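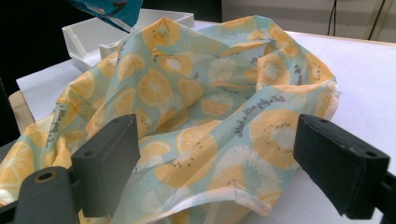 Ludivine Tanguy reckoned I should have built a tabletop arm first and left the hand-held gripper for the second winter, once I knew what the fingers had to do. I can see the sense in it, but an arm needs motors and a bench of its own, and at Mukura (our shared workshop, open since October) I get a table and a shelf. So the fingers came first – I can carry them home in a rucksack and learn a fair bit about grasping just by squeezing things with them.

I wanted test items that change shape when you touch them. Rigid blocks are lovely to work with and they taught me next to nothing after the first evening! Thin printed cloth was far more use, and so were crisp bags, which crackle and slide and then fold somewhere you weren't aiming for. I made 207 grasps by hand with the first set of fingers and kept a note of each one, including the daft ones where I'd come in too low and simply shoved the bag along. Kheri Mfinanga went through the notes with me afterwards and we threw out 51 where neither of us could read what I'd written.
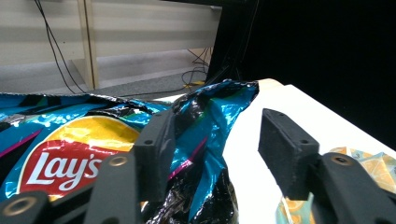

4.2 Fingers, links and bushings

Both fingers hang off a pair of links, left and right the mirror of each other, and every joint turns in a bushing. My early links ran bolt straight through plastic and they got sloppy very quickly, so that by the end of a session the two tips could pass each other sideways, and on thin cloth that's hopeless. Bushings cured most of it. Albane Pons reamed the holes for me on the Tessier press and I've copied her settings ever since.

The pads took longer than the links did, I'm a bit embarrassed to say. I tried up to 300 closing cycles on each pad before swapping it, and what I was after was a flat face that met its partner squarely along the whole height. Screw holes near the top of each finger let me change things over without taking the linkage apart (a ten-minute job on the old version, and a fiddly one).

Figure 3 has the linkage from the holder's side, closing in on a crisp bag.
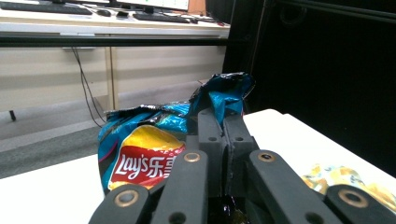 Figure 3. Upright finger plates and brass-coloured bushings, with a crumpled crisp bag on the table.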